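### 3.2 Setting up the cell and keeping it going

I should say straight away that most of my time on this study didn't go into learning or control at all. It went into cables, bolts and cloth. We call the cell Wurdale, and it's a small thing: an aluminium frame with patterned walls on three sides, a white tabletop, and two arms bolted along the front edge. I built the first version in September, and Shih-chieh Yau rebuilt the left half of it after I'd put the base plate on a hair out of line (sorry again!).

The walls get asked about more than anything else. We wanted a background that was busy everywhere, so that a wrist camera couldn't quietly learn one handy corner of the room. They do sag a bit, and I tighten them whenever I change the desk items. The wire baskets hold the tape and marker, which used to roll under the arms all the time.

My routine before a block of runs is short. I home both arms, run the fingers open and shut 20 times, and watch the cables while the wrists turn. The cable loops need plenty of slack at the top. My first ones were far too tight, and the left camera kept dropping out at full reach until I let them out. After every 300 runs I check the base bolts, wipe the fingertips and take a fresh reading of where the table sits relative to each arm. If the two arms disagree by more than 3 mm on the same point, I stop and do the whole calibration again, Harno script and all.

For the paper-handling task we lay printed sheets under a metal clip between the arms and leave a stapler off to one side (Figure 4).
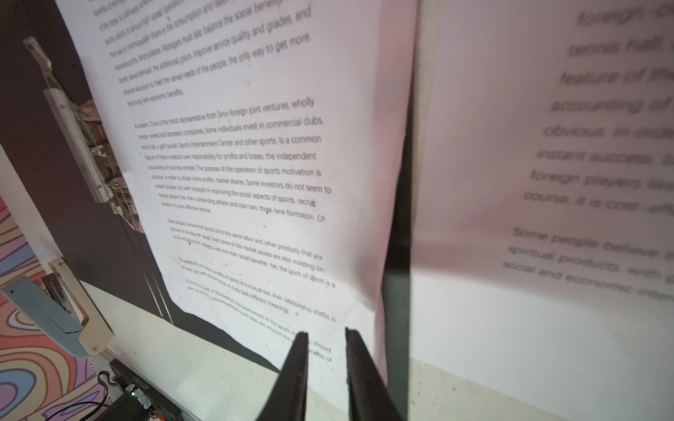
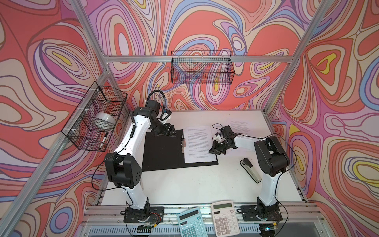
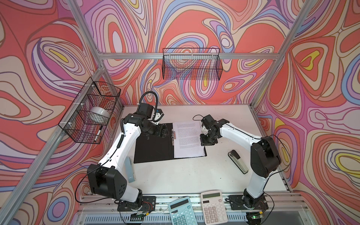 **Figure 4.** The paper-handling task in the Wurdale cell, from the wrist and from the fixed viewpoint.

Paper is harder on the setup than I'd expected. A fingertip that sits a touch too low scrapes the table on every approach, and the rubbing shows up in the motor current long before you'd hear it. I now set the lowest allowed height with a single sheet laid flat, then raise it a little for the clipped stack. Shih-chieh prefers to do it by feel, and his numbers come out very close to mine. We kept mine for all the runs in Section 4, just so there was one setting to report.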